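Wrist camera back in line, mostly

I spent most of last week putting the simulated cell right again after the August update, and I'm writing it down because I had to do the same thing in spring and couldn't find my notes.

For anyone who hasn't read the earlier posts, the cell is one arm with a two-finger gripper, a wooden table and a plain room with a window in it. I run it in Fliltosell, on the desktop under the stairs. The real arm is a secondhand Urkia which lives at the Golley workshop, and I try everything on the simulated one before I drive over there and try it on metal.

The update changed how the wrist camera is attached. It used to hang off the last joint. Now it hangs off the gripper body, and every old cell file gets converted when you open it. Mine converted without an error message and then behaved badly. The arm would go to a grasp point and stop a little to one side of it, always the same side, whichever way round the wrist was turned.

I started with the mount. The rule I use is that the fingers should come into the view evenly from both sides, with the palm lying flat along the bottom. If the palm slopes, the camera has rolled. If one finger shows more of its inner face than it ought to, the camera has been shifted sideways. I open the jaws all the way for this, with nothing between them, and point the wrist at something plain so the finger edges are easy to judge.
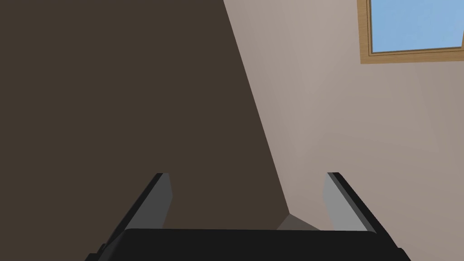 The converted file had put the sideways offset in twice, once for the old mount and once for the new one. I deleted the old entry, saved, closed the program and opened it again. Closing it matters. Fliltosell keeps the old mount in memory until you do, and I lost an evening in the spring to exactly that.

Next was the jaw opening. The setting is in the same file, on line 227, and the conversion had left it alone, so I only checked it. I opened and closed the fingers 28 times from the script and watched the two position readings. They stayed together the whole way through. On the real gripper they don't quite, and there is a rubber stop I keep meaning to replace, but that is a job for another post.

Then the light. The update had also turned the room lighting down, which I didn't spot until I noticed that the inner faces of the fingers looked much the same as the outer edges. I want those faces pale and the edges dark, so that I can see where each plate ends. I put the lamp value back to what it was and left the shadows on. Some people turn shadows off to gain speed. I find it much harder to judge height over the table without them.

After that I could try it on an object. I have a folder of odd shapes from the Wijesinghe set, which I like for this sort of check as very few of them are tidy boxes. Long thin things are the best test. With a block you can be well off centre and still close on it, but with something narrow you see straight away whether the jaws are coming down on both sides of it. I bring the wrist in slowly with the jaws wide, stop before anything touches, and look at the gap on each side. 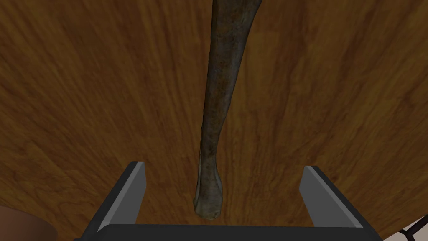
I did the approach 2 ways, first with the wrist square to the table edge and then with it turned. If the offset had still been wrong, the gap would have changed sides relative to the table when the wrist turned. It didn't, so I'm happy with the mount.

What I'm not happy with is the height. The arm still stops slightly higher than the number I give it. It is a small amount and it is the same every time, which makes me think the conversion has changed where the gripper is measured from – fingertip or palm, I can't tell which. The release notes don't mention it. For now I've put a correction in the script, with a comment next to it in capitals so that I don't forget it is there and correct the same thing twice.

The other thing left to do is the collision shapes. The fingers have their own, and they look right when I turn the outlines on, but the palm is still using one big box from the old file. It sticks out in front further than the palm does. That hasn't caused trouble yet. It will as soon as I ask for a low grasp with the end of something close to the base, so I'll redraw it before I go any further.

I've saved the working file under a new name and kept the broken one next to it. If you have an older cell and want to compare, look at the mount section first and see whether you have two offsets there. The Urkia itself hasn't been switched on through any of this, and I won't take the new script over to Golley until the height is sorted.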